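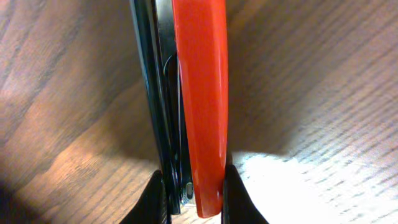 Forums > Manipulation > Perception and Grasp Planning

3 min read

Wrist depth drops out on glossy handles, planner picks a bad grasp width

hultis_dev
I run a two-finger gripper with a wrist camera. The planner is Wolde, and the depth filter is the stock one. On matte objects it works. On tools with a shiny red plastic grip next to black metal, the depth map has a hole along the metal and the segmenter returns the red part alone. Wolde then plans a width for the handle only, and one finger comes down on top of the metal. The tabletop is wood with a soft sheen and there is glare on it. I log 400 frames per attempt. In one run 142 of them had no valid depth on the metal side. Is this a filter setting or do I need a different segmenter?

wastdale_user
Try a diffuse light. Fixed it for me.

uma_maintainer
Two separate problems.

First, the hole. The stock filter fills small gaps from neighboring pixels, and next to a narrow dark part the neighbors are mostly table. So the metal gets table depth and is removed with the plane. Turn off hole filling before plane removal and mark those pixels as unknown. Wolde treats unknown as occupied if you set unknown_is_free to false. The default is true.

Second, the mask. A color-based segmenter will split red from black every time. Merge masks that share a long border before you compute width. In Uma the merge step is off by default. I use a minimum shared border of 6 pixels.

Also lower your exposure. Glare on the table can push auto exposure around between frames, and the mask edge moves with it. Lock it before the approach starts.

If the width is still wrong, close under force control and read the final width from the encoders. Do not trust the planned value for the lift check.

hultis_dev
Flag and merge step changed, exposure locked. Same object, 400 frames, 132 still without depth on the metal, but the planned width now covers both parts. Have not tried the light.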